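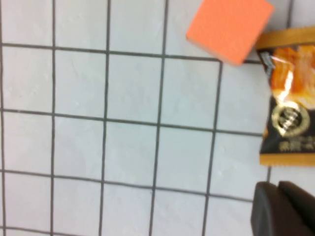 **Dörte Steinbach**
Redaktion Reise & Ausrüstung

# Reiserucksack Vestitz 60 im Test

31. März 2022

Den Vestitz 60 habe ich im Herbst gekauft, vor einer längeren Bahn- und Busreise durch Rumänien. Mein alter Trekkingrucksack ließ sich nur von oben beladen. Wer alle zwei Nächte die Unterkunft wechselt, räumt damit ständig den ganzen Inhalt auf das Bett. Der Vestitz öffnet sich wie ein Koffer, mit einem umlaufenden Reißverschluss an der Vorderseite.

## Packen

In die 60 Liter gingen Kleidung für zehn Tage, ein Paar feste Schuhe, Regenjacke, Waschzeug und ein dünner Schlafsack. Das Hauptfach hat zwei Kompressionsriemen, die man über Kreuz spannt. Sie halten, nur sind die Schnallen klein und mit Handschuhen kaum zu öffnen. Die Schuhe kommen in ein eigenes Bodenfach. Ist es voll, drückt es nach oben ins Hauptfach, man gewinnt also keinen Platz, hat aber den Schmutz getrennt.

Im Deckel sitzen zwei Netztaschen. Die obere nutze ich für Ladegeräte und Papiere, die untere für Wäsche. Ein Laptopfach gibt es nicht.

## Tragen

Auf kurzen Wegen vom Bahnhof zur Pension merkt man kaum einen Unterschied zu anderen Modellen. Länger getragen habe ich ihn am Jelurberg, wo der Bus unten im Tal hält und das Gästehaus von Raluca Cozma eine gute Stunde weiter oben liegt. Der Hüftgurt sitzt ordentlich und nimmt Last von den Schultern. Die Rückenlänge lässt sich in 3 Stufen verstellen. Für mich passte die mittlere. Marius Mocanu, der die Strecke mit mir gegangen ist und deutlich größer ist als ich, fand auch die längste Einstellung zu kurz.

Die Belüftung am Rücken ist mäßig. Das Polster liegt flächig an, im Oktober war das bei kühlem Wetter kein Problem. Im Hochsommer würde ich etwas mit Netzrücken vorziehen.

## Regen und Verschleiß

Eine Regenhülle liegt bei und steckt in einer Tasche am Boden. Auf dem Rückweg ins Tal hat es durchgeregnet. Der Inhalt blieb trocken, nur der untere Rand der Hülle rutschte immer wieder hoch und der Stoff am Bodenfach war außen nass. Ein Gummizug mehr hätte geholfen.

Nach der Reise war an einem Schultergurt eine Naht auf zwei Zentimetern offen. Ich habe sie selbst nachgenäht, bisher hält sie. Die Reißverschlüsse laufen einwandfrei, auch der lange vorn.

## Im Vergleich

Den Bultstead in ähnlicher Größe hatte ich früher einmal geliehen. Er trägt sich bei schwerer Last besser, hat aber nur die Öffnung von oben. Der Keogh ist leichter und lässt sich flach zusammenlegen, dafür ist der Hüftgurt dünn und bei vollem Rucksack unbequem.

## Fazit

Für Reisen mit vielen Ortswechseln und gelegentlichen Fußwegen kaufe ich ihn wieder. Für mehrtägige Wanderungen mit Zelt ist er nicht gemacht.

**Gut:** Kofferöffnung, Hüftgurt, Reißverschlüsse
**Weniger gut:** kleine Schnallen, Sitz der Regenhülle, Naht am Schultergurt, zu kurz für große Leute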